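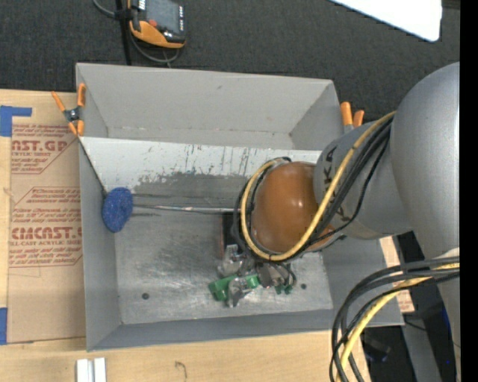
KUKA arm over an open metal bin.

Item Reviewer / Standard-Setting Panelist (part time, fixed term)
Udura Assessment Services
Reference: 137

Udura develops and maintains trade and technical certification tests for adult candidates. The current contract covers the written components of the Skaltico series, a set of tests in applied measurement, technical reading and workplace calculation. We are recruiting panelists to review new items and to take part in setting the pass mark for the next form.

The work

The item bank for the series is being refreshed. A pool of 115 draft items has been written to the revised test specification and has passed an initial editorial check. Panelists will review the pool in two rounds and then attend a standard-setting meeting.

Round one is done individually and online. For each item the panelist records:

- whether the keyed response is correct and is the only defensible response
- whether the item matches the content code assigned to it
- the reading load of the stem, on a four-point scale
- any wording that would favor or disadvantage a group of candidates for reasons unrelated to the skill being tested

Comments must be specific enough for an item writer to act on. "Confusing" is not a usable comment. "The stem gives the diameter in inches and the options in millimeters" is.

Round two is a moderated discussion by video call. Only items flagged by two or more panelists are discussed. The moderator records an outcome of accept, revise or reject for each. Panelists do not rewrite items during the call.

The standard-setting meeting uses a modified Angoff procedure. Panelists estimate, item by item, the proportion of minimally competent candidates who would answer correctly. Two sets of ratings are collected, with field-trial data shown between them. The meeting runs for one full Saturday, starting at 8:30 a.m., with lunch provided. Attendance for the whole day is required; partial ratings cannot be used.

Training

All panelists complete a training module before round one. It takes two to three hours and ends with a practice set of 13 items. Ratings on the practice set are compared with reference ratings, and panelists whose ratings diverge widely will have a short call with the panel moderator before live items are released to them. Prior experience with Angoff ratings does not exempt a panelist from the module.

Requirements

- At least three years of teaching, training or supervising adults in a technical or trade setting
- Working knowledge of applied arithmetic, unit conversion, ratio, and the reading of tables and simple drawings
- Fluent written English
- A computer with a reliable connection and a private place to work -- secure items may not be opened in shared or public spaces

Useful but not required: experience in item writing, familiarity with basic item statistics (facility, discrimination), or a background in adult literacy and numeracy instruction.

We are not able to accept anyone who currently prepares candidates for a Skaltico test, or who expects to do so within a year of the panel closing. Applicants who have sat one of the tests themselves may apply but should say so.

Hours and payment

Total commitment is 23 hours, including training and the meeting. Payment is a fixed fee in two installments, the first on completion of round one and the second after the standard-setting meeting. The fee schedule is in the applicant pack. Travel to the meeting is reimbursed at standard rates with receipts.

Security and data

Panelists sign a confidentiality agreement before receiving any items. Items are viewed in the Radent review platform, which logs access and blocks printing. Ratings are stored under a panelist number. The technical report gives the composition of the panel by occupation and region only.

An independent audit of the procedure will be carried out by Þrastardóttir, a measurement consultancy. The auditor may observe round two and the meeting but takes no part in ratings.

How to apply

Request the applicant pack through the contact form, quoting the reference above. Return the completed form with a resume (two pages maximum) and a short statement of your experience with adult learners or trainees. Cover letters are not read.

Applications close at the end of February. Selection is made to balance trade background, region and type of employer, so qualified applicants may be placed on a reserve list -- reserve panelists are contacted first when the next panel is formed.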